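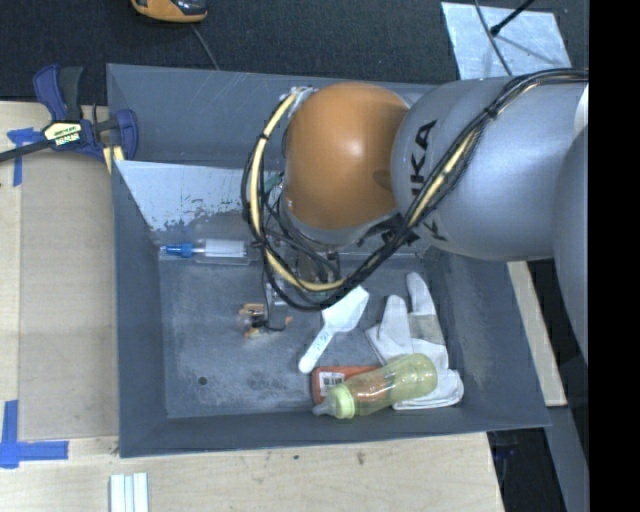 Section 4. Working safely around the bin-picking cell

If you've followed along from Section 3, your Fustell bin-picking kit is bolted down, powered up and talking to the controller. Great! Now comes the part I get the most mail about: the house rules. Some of these come from the safety standards you've probably already run into (ISO 10218 for the robot itself, ISO/TS 15066 if you're running in collaborative mode), and some are just habits I've picked up from running this kind of cell day in and day out. I'll try to say which is which.

Please read the whole section once before you touch anything, then come back and do it step by step with the arm in front of you.

4.1 Before you start, every time

1. Put the mode switch in manual reduced speed and take the key with you. Don't leave it in the switch, even for a minute.

2. Walk all the way around the cell. Look for tools, cups, loose tape, anything on the work surface that wasn't there yesterday.

3. Press the emergency stop on the pendant, check that the controller shows it, and release it. Then do the same with the one on the cell. Yes, both of them – I've had one pass and the other fail on the same morning.

4. Tug gently on every clamp that holds the bin. If a clamp moves, tighten it and redo the bin check in 4.3.

5. Write your initials in the log. The Gastora log sheet in the back of this guide works fine, or make your own.

Note: In manual reduced speed the tool must not go faster than 250 mm per second. That one is straight out of the standard. Don't let anyone talk you into raising it because setup is taking too long.

4.2 Cables and hoses

I'm fussy about this, and you should be too. Most of the stoppages I get called to start with a cable that was fine when the arm was parked and not fine at all once the wrist turned.

1. With the arm in manual, move each wrist joint slowly from one end of its working range to the other. Keep your eyes on the bundle and your thumb near the stop.

2. Check that the loop at the wrist has enough slack at both ends of travel. It shouldn't pull tight, and it shouldn't flop down into the bin where the gripper can catch it.

3. Look at each cable tie. It should hold the bundle together without biting into the air hose. If you see a dent in the hose, cut the tie and put on a new one, a little looser.

4. Trim the tails of the ties flush if people will be reaching in near them. A cut tie has a surprisingly sharp corner, so run your (gloved) finger over it and trim again if it scratches.

5. Tuck in thin sensor wires last. They want a gentle curve with no kinks, and they need to stay clear of the fingers when the gripper opens fully.

Caution: Shut off the air and let the pressure out before you work on any hose. A gripper can close on its own when the pressure changes, and it doesn't care that your hand is there.

4.3 The bin

Clamp the bin so it can't slide when the gripper bumps a wall. It will bump a wall sooner or later! Once the bin is tight, mark its position on the table with tape so that the next person can tell at a glance if it has shifted.

1. Run the Testa position check from the pendant menu. It touches off four points on the rim at low speed.

2. If the result is out of tolerance, loosen the clamps, line the bin up with your marks and run it again. Please don't fix it by editing the numbers.

3. Look over the floor and walls of the bin. Scratches are normal. Cracks, or flakes that come off in your fingers, mean the bin gets replaced.

4. Save the new position with a name somebody else will understand. I've opened cells with 16 saved positions all called "new", and I had a very long afternoon.

4.4 What goes in the bin

A mixed bin is a good test of a picking setup, and I'd rather see you practice with one than with a row of identical blocks. Soft things, see-through things, flat boxes, odd handles – they all fail in their own way. A few rules, though:

- No glass, nothing with a blade, nothing with liquid in it.
- No single item over the payload you entered in Section 3, counting the weight of the gripper.
- Close up loose packaging before it goes in. Film and straps wrap around fingers.
- Run at least 60 picks in reduced speed with a new mix before you even think about automatic.

If an item gets stuck, press stop first, then reach in. Every time. A paused program is still a live robot, and a pause is no reason to put your arm in there.

4.5 Going to automatic

When your practice run is clean, clear everyone out, close the gate, turn the key and start from outside the cell. Stay and watch the first full cycle. If the Jotomau monitor shows fault 132 (bin moved) or fault 281 (gripper didn't confirm), go back to manual and start again at 4.1. Resetting from the screen clears the message and leaves the problem right where it was.

Last revised 13 February 2020. The next update is planned for May and will include the new gate switch wiring.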